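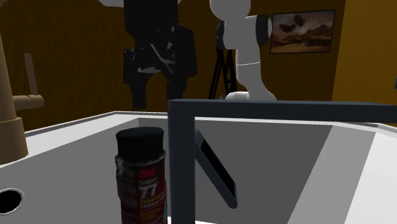
Bastevent Sink Set

Code Issues Pull requests Wiki Releases

Simulated robot episodes at a bathroom sink, made by the Hakwood Robotics Club as a student project. This file was last gone over on September 15, 2021, by Lamisi Yakubu, who would like it known that she joined the club to build things with wheels.

What's in it

1,000 episodes. Each one is a try at moving a single object at the sink with a simulated Franka arm. The objects are household stuff: cans, bottles, things that end up near a sink when people stop putting them away. Every episode folder holds the joint positions, the gripper state, the rendered camera views and a text file with the instruction the arm was given.

Of the 1,000, we marked 308 as failed. They stay in. Ka-ming Lai argued for deleting them back in February and lost the vote, then wrote his semester paper on them, so we consider the matter closed.

The room

There are several sink models and the wall colors change between episodes. So do the arm's starting pose, the camera placement and where the object is set down, which may be in the basin or up on the ledge. Some camera placements are generous. Others put a post in front of most of what you wanted to see. We drew them at random inside a range, and the range was picked by a sophomore at the end of a long evening.

The sinks are low on polygons. If you came for porcelain, you'll be let down. The collision shapes were made by hand and are good enough for a gripper to bump into, which it does.

There is no water. The faucets are rigid bodies and the handles don't turn. Two people have opened issues asking for running water and we wish them well with their own simulator.

How to get started

1. Clone the repo and install what's in requirements.txt.
2. Run fetch.py. It will look frozen while it checks the archive. Leave it alone.
3. Run view.py with an episode number to step through that episode.
4. Read labels.csv before you train on anything.

How the labels work

An episode counts as a success if the object ends up in the target region, upright, with the gripper open and clear of it. Tall objects on the back ledge caused most of the arguments. 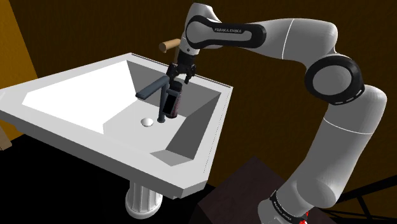
The trouble is that the faucet is right there, and a grasp that goes fine on open counter can clip the spout on the way out. We count a clipped spout as a success if the object still arrives standing. Lamisi disagrees, and her stricter labels are in the column called strict. Use either one, but say which in your write-up — we've been sent results that mixed the two, and they were very good results.

Three club members labeled every episode on their own. Where they split, the majority went in and the split is noted in the same row.

Known problems

- A few objects sink slightly into the ledge at the first time step and then pop out. Drop the first ten steps if this bothers you.
- Labels printed on objects get blurry at a distance. Please don't try to read the small print.
- Episode folders are numbered from 0, the rows in labels.csv from 1. We know. Fixing it broke Ka-ming's scripts, so it got unfixed.
- The arm sometimes stops high above the basin and stays there until time runs out. Those are marked as failed, with the reason given as "thinking."

What it's for

Class projects, club demos, trying out a grasping idea before someone lets you near real hardware. We haven't tested whether a policy trained on this carries over to a physical arm. The club doesn't own one. We have a budget line for one, and the line says zero.

Contributing

Open an issue first. Pull requests that add a new sink should include the collision shape and at least one test episode. Pull requests that rename folders will be read with interest and closed.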